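Unit 6: Clearing and Wiping Work Surfaces
Hutchins Course in Household Operations, handout 2
Revised August 24, 2026
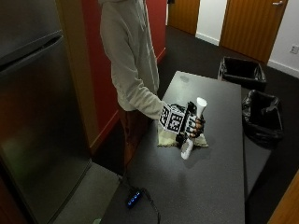
Surface care is divided into clearing, dry pickup, damp wiping and drying. The divisions matter for timing. Students who merge the second and third stages leave a paste of crumbs and water along the edge of the table, and the paste has to be lifted later with a scraper.

6.1 Terms

Load: everything standing or lying on the surface that does not belong to it, cloths included.
Soil: matter adhering to the surface.
Pass: one stroke of the cloth from one edge to the opposite edge, without lifting.
Face: one usable side of a folded cloth. A square cloth folded in half twice gives eight faces if it is refolded and turned inside out.

6.2 Clearing

Remove the load from the far end toward the near end. Tall and narrow items go first. Grip them at the body, below any flared or cup-shaped part, and lift straight up before moving sideways. Items standing on or against a cloth are lifted before the cloth is touched. Pulling a cloth out from under an upright item is marked as a fault in the practical.

A crumpled cloth is treated as soiled until it has been opened and checked on both sides. Light colors such as cream show grease early. Dark cloths do not, and are replaced on schedule.

6.3 Dry pickup

Work with a dry folded cloth or a bench brush. Collect toward one corner, then into a pan held below the edge. Do not sweep onto the floor unless the floor is the next task on the sheet.

6.4 Damp wiping

Wring the cloth until it no longer drips when held by one corner. Use straight overlapping passes, with each pass covering a third of the last. Change faces when the cloth begins to drag.

Speckled and dark gray surfaces hide crumbs but show smudges, particularly where the finish has a slight sheen. Inspect them at a low angle from the end of the table, facing the light. Plain white surfaces are inspected from above.

Brushed stainless steel, as on refrigerator doors, is wiped along the grain. The seam between two doors is done last with a fresh face.

6.5 Drying

Dry with a second cloth. Air drying is accepted on sealed stone and rejected on steel, where it leaves spots.

6.6 Cloth records

The Drelora teaching kitchen logged 1,202 cloth uses in February. Of these, 966 were followed by a wash the same day. The remainder were hung and reused, contrary to the sheet. Bring the wash log to the next session.

Reading: Clonolari workbook, chapter on textiles, sections on wringing and folding only. The section on bleach is covered in Unit 9.

Practical: one table and one refrigerator door per pair. Cloths are issued at the sink and returned there opened flat.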